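Keep the repair shops on the high street

Published Mon 20 November

My toaster stopped working in August. The lever would not stay down. I took it to Gajewski, the repair shop between the bakery and the old bank, and it was ready two days later. The bill was 14 pounds. A new one of the same kind would have cost me a little more than that, and I was told so before I agreed to the work.

I mention the price because it is the first thing people raise when I say that towns should go out of their way to keep shops like this open. Why would anyone pay nearly the cost of a new toaster to mend an old one? It is a fair question and I don't think the people who ask it are careless or greedy. Most of them are doing the sums that the rest of us do. If the sums come out level, buying new is easier. It comes in a box, it is clean, and there is no second trip to collect it.

My view is that the sums are wrong, and that councils and landlords can do something to put them right.

Start with rent. Gajewski's shop is a single room with a counter, a workbench and shelves up to the ceiling. Most of those shelves are full of things waiting for a part. A clothes shop of the same size can sell whatever is on its shelves that afternoon. A repair shop cannot, and yet the two pay the same rent per square foot and the same business rates. The repairer needs space to keep things that earn nothing until they are fixed. When the lease came up on Jetley, which used to mend sewing machines and vacuum cleaners on the other side of the square, the new figure was 24 per cent higher. Jetley closed. The unit stood empty for over a year and now sells phone cases.

I asked Gizella Vida, who ran Jetley for most of her working life, whether she would have stayed if the rent had been held. She thought she would have managed another five years, enough to train someone. She had a young man on Saturdays who was good with his hands and wanted to learn. He drives a delivery van now. There is nothing wrong with driving a van, but the town had one person who could set the timing on a sewing machine and one who was halfway to learning it, and now it has neither.

This is the part that does not appear in anyone's sums. A shop that closes takes its knowledge with it. Some of that can be found in videos, and I have used them myself, with mixed results. I once spent a whole Sunday on a bathroom tap with the help of a cheerful man on a screen, and had to ring a plumber on the Monday. A video can't look at your tap. It can't tell you that the thread has gone and that you should stop turning.

Then there are the makers. I have a kettle from Drimemo, bought three years ago, and the base is held on with screws that no ordinary screwdriver will fit. Under the screws, I am told, there is glue. Dénes Bíró, who does the electrical work at Gajewski, refuses to open them. He says he can get in but he can't close them up again safely, and he won't hand a kettle back in that state. I think he is right. I also think a kettle made that way should have to say so on the box, in letters as large as the ones that say how quickly it boils.

People who disagree with me tend to make three arguments. The cost I have dealt with. The second is safety. Old appliances can be dangerous, the argument goes, and it is better to have them out of people's homes. There is something in this. I would not want my mother using the electric blanket she had in 1986. But a repair shop is one of the few places where an old appliance gets looked at by somebody who knows what they are seeing. Without it, the blanket stays on the bed until it fails. Mr Bíró told me that of the last 86 items he had booked in, he had sent several home with their plugs cut off and a note. That seems to me a public service, and he isn't paid for it.

The third argument is that young people don't want this kind of work. I hear it most from people my own age, and I have stopped believing it. When I visited the open evening at our further education college, the practical workshops were the busiest part of the building. The hairdressing salon was full. There was a queue to try the lathe. The engineering rooms had teenagers in them asking sensible questions, and their parents standing at the back with the coats.

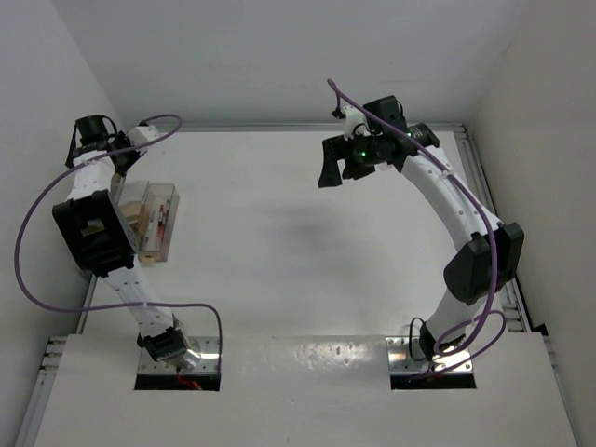
Two white robot arms stand at opposite sides of a white table.

What those students lack is somewhere to go afterwards. The large employers take a few. Others will move away, as they always have. A small number would be glad of a bench in a shop in their own town, if there were a shop and if the owner could afford to pay them while they learned. Gajewski can't. I asked. The margin on a toaster does not stretch to a second wage, and the apprenticeship paperwork was drawn up with much bigger firms in mind.

So I would like to see three changes, none of them very grand. Business rates for repair shops should be cut by half, in the way that some charities already get relief. Councils that own shop units should set aside at least one on fairly easy terms for a trade that mends things – shoes, clocks, bicycles, it doesn't much matter. And a small employer who takes on a learner should be able to fill in one form instead of a folder.

I know that money is short. Our own council has cut the library hours and sold the car park behind Plorilano, and I do not expect it to start handing out rent holidays next week. But an empty unit pays very little to anyone. The one Jetley left behind brought in nothing for 71 weeks, on the landlord's own account. Half rates from a working shop would have been more than that.

I would also ask readers to do something, and it is the dull thing. Take the lamp in. Most of us have a lamp, or a radio, or a pair of boots with the heel coming away, in a cupboard where we put it last winter. A shop cannot live on being liked. When I was in Gajewski collecting the toaster, two people put their heads round the door to say how pleased they were that it was still there. Neither of them had brought anything with them.

The toaster works, by the way. The fault was crumbs and a worn catch. I have been shown how to empty the tray, which I had not done since I bought it, and I've been told to bring it back if the lever starts to slip again.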